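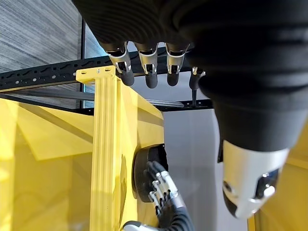 Robotic hand with silver finger joints and black fingertips.

Weditz Water & Plumbing Services
1/ Our office has begun its cold-weather notices for customers in Stonditz and the Wu district. The posts below cover frozen supply pipes, main shutoff valves and outdoor faucets. Please read the full thread before calling the service desk, as most of the questions we receive in November are answered in it.

2/ Last winter we attended 1,773 calls in the two districts. The largest group concerned supply lines in crawl spaces, garages and outside walls. Drain lines made up a small share and are handled under a separate notice.

3/ Pipes in an unheated space are at risk once the outside temperature drops to 20 degrees Fahrenheit or below and stays there for several hours. Wind makes matters worse where siding or foundation vents are open. Customers in the older part of Wu, where many kitchens were added onto the back of the house, should take particular care with the sink wall.

4/ Locate your main shutoff valve now. In most Stonditz homes it is on the street side of the basement, within a few feet of where the water line enters. In homes without a basement it may be in a utility closet, beside the water heater, or in a box near the foundation.

5/ Turn the valve fully off and then fully on again. A wheel-handled valve turns clockwise to close. A lever valve is closed when the lever sits across the pipe. If the valve will not move, do not use a wrench on it. Call the desk and ask for a valve inspection – the visit is free to account holders through the end of the season.

6/ Garden hoses should be disconnected before the first hard frost. A hose left attached holds water in the faucet body, and this applies to frost-proof models as well. Where there is an inside valve for the outdoor line, close it, then open the outdoor faucet and let it drain.

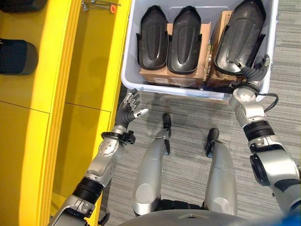 Posted by Yolanda Carretero, Customer Notices, Weditz

7/ We have been asked whether leaving a faucet running is wasteful. A thin, steady trickle from the faucet farthest from the main is sufficient on the coldest nights. It does add to the bill. Left on day and night for weeks, a faucet can use nearly 1,000 gallons, and we ask customers to turn it off when the cold spell ends.

8/ If no water comes from a faucet during a freeze, check a second faucet. When only one is affected, the blockage is likely close to it. Open the faucet, open the cabinet doors below, and warm the pipe with a hair dryer, beginning at the faucet end and working back. Keep the dryer away from standing water. Open flames, including propane torches, must not be used. 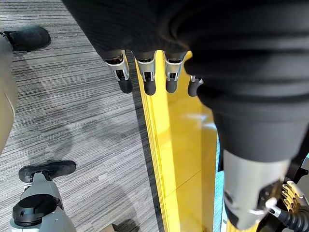
9/ If a pipe has split, close the main shutoff valve first. Then open the lowest faucet in the house to drain the line. If water has reached outlets or the electrical panel, stay out of the area and call your electric company before calling us.

10/ Pipe sleeves made of foam may be collected from the Clumovura Street counter while stock lasts. We have 1,854 lengths in half-inch and three-quarter-inch sizes, with a limit of six per household. Please measure the outside of the pipe before you come. Counter staff are not able to hold sleeves by telephone.

11/ Landlords are reminded that tenants must be shown where the shutoff valve is. A tag on the valve is acceptable. Tags are available at the counter in English and Spanish.

12/ Correction to post 4: homes on the north side of Clumovura Street have the main line entering from the rear alley, and the valve will be found on that side. We thank Iñaki Villalobos of our field crew for pointing this out.

13/ The service desk opens at 7:30 a.m. Burst pipe calls are answered at all hours and are taken ahead of other work. For inspections, sleeves and billing questions, please use the regular desk line printed on your statement.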